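Step 4: Recording your first laundry runs

By now both grippers should be charged and paired, and you get to do the fun part! Clear some bench space, throw a plain cloth over it (ours is sage green, and it hides the glue stains beautifully) and put out one or two bits of clothing. Jeans and a cotton top are plenty to begin with.

Pick up a gripper in each hand with your fingers wrapped underneath, and hold them just over the cloth. Check the light strips before you move. Ours glow green when they're ready — any other colour and you go back to Step 3.
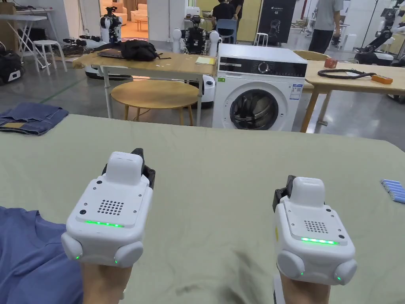

Wing-sze Kong wrote in to say that her first 6 runs on the Plumanach build were useless until she slowed right down, and that starting every fold from the same spot helped more than any change to the settings.

I'd second that. Go at half your normal folding speed, keep your elbows loose and pause for 3 seconds at the end of each fold. Save the run, shake the clothes out and go again. Once folding feels natural, try loading the washer — it's a brilliant afternoon's work, and the door is harder than you'd think.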